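Guidance for householders on gutters, downpipes and roof edges, revised February 19, 2025 by the property maintenance office at Ljungberg.

## Clearing gutters before and after winter

Gutters should be cleared twice a year: once in November, when most leaves have fallen, and again in early spring. Houses beneath pine trees may need a further visit in late summer, as needles pack tightly and are not easily washed through by rain.

Work from a ladder only when the ground is firm and level and a second person is present. The foot of the ladder should stand one measure out from the wall for every 4 measures of height. Do not rest the ladder against the gutter itself. Plastic gutters in particular will flex or crack, and a stand-off bracket placed against the wall is the safer arrangement.

Begin at the end furthest from the downpipe and remove loose matter by hand or with a narrow trowel, placing it in a bucket hung from the ladder. Wear stout gloves. Moss and roof grit should not be pushed towards the outlet.

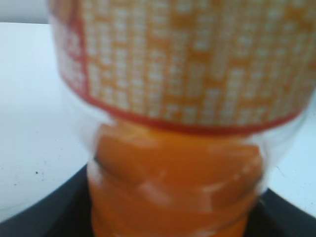

**How can a blocked downpipe be told from a blocked gutter?**

Pour a jug of water into the gutter close to the outlet. If it stands there and the gutter is otherwise clean, the blockage lies in the downpipe or in the drain below it. If the water runs away freely, look further along for a sagging length or a build-up of grit.

## Freeing a downpipe

Most blockages sit at the upper bend. Remove the leaf guard, if one is fitted, and draw the material out from above with a hooked wire. Where this fails, drain rods may be passed up from the bottom, provided that the shoe can be taken off without force. A garden hose at full pressure should be used only once the greater part has been removed - a full pipe is heavy and may pull away from its brackets.

Cast iron pipes on older houses, including most of those in Pretmont, require more care. The joints are often sealed with old putty and should not be twisted.

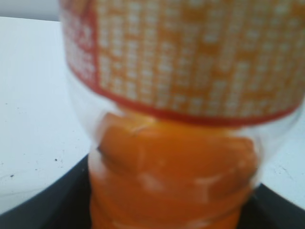
Once the pipe is running, check each bracket by hand. A loose screw in sound masonry can be replaced with one a size larger and a new wall plug. A loose screw in crumbling mortar should be moved to the brick beside it, and the old hole filled.

## Joints, falls and small leaks

A gutter should fall slightly and evenly towards its outlet. A string line drawn tight from end to end will show any dip. Brackets that have dropped should be raised one at a time, with the gutter supported throughout.

Leaking joints are generally caused by dirt beneath the rubber seal. Unclip the joint, clean both faces with warm soapy water, dry them and refit. Sealant applied over a dirty joint rarely lasts one winter.
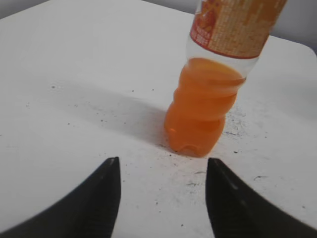
Metal gutters may be patched from the inside with a suitable repair tape, applied in dry weather to a surface which has been brushed and wiped clean. Allow the tape to extend well beyond the damaged part on both sides.

## Snow and ice

Householders are asked not to strike ice from gutters with tools. Snow near the eaves may be drawn down from the ground with a long-handled roof rake, leaving a thin layer in place to protect the tiles. Keep clear of the area directly beneath - and keep children and pets indoors while the work is carried out.

Questions about shared gutters should be addressed in writing to Märta Rønning at the maintenance office.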